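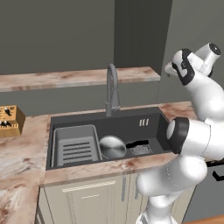 Seltarine Publishes Setup Routine for Habte, Its Simulated Kitchen Cell

Mounting, reach and gripper checks now run before every session, including the ones people are in a hurry to start

SKORNCOMBE, September. Seltarine today released the full setup and upkeep routine for Habte, the simulated cell in which a white robot arm works over a dark gray kitchen sink. The routine has 141 checks. An earlier version had 60 and was, in the company's view, optimistic.

Most of the additions concern the base. During spring testing the arm's mounting point had slipped 15 millimeters from where the settings file said it was, and the gripper spent an afternoon closing on air with great confidence. A virtual arm cannot be bumped by a passing cart, so the blame went to a rounding setting last touched before lunch.

Under the new routine, an operator loads the cell, confirms the base position against a locked reference, then moves each joint through its range before anything in the sink is attempted. Next comes a slow descent of the gripper into the basin, stopping at the sink floor. If the fingers pass through the floor, the collision shapes are reloaded and the operator starts over from the first check. The faucet has its own page, having been hit more often than anything else in the cell.

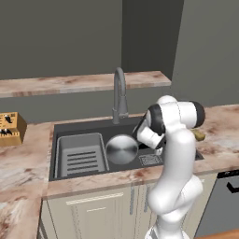

Zinash Abera said the descent test was the one she would keep if she had to throw out all the others. "A sink is a box with a faucet leaning over it. You find out very quickly whether your wrist angles are any good, and so does the faucet."

Upkeep is duller and gets a shorter chapter. Joint limits are compared with the reference after each software update, contact settings for the metal items are reset, and the log is read by a person. Tsehay Chala wrote the log chapter and asks that readers get past its first page.

A complete pass takes 70 minutes. Seltarine is working on a shorter one for Dirkel, its next cell, which does not have a faucet.

The routine is available on request from the Seltarine press desk in Skorncombe.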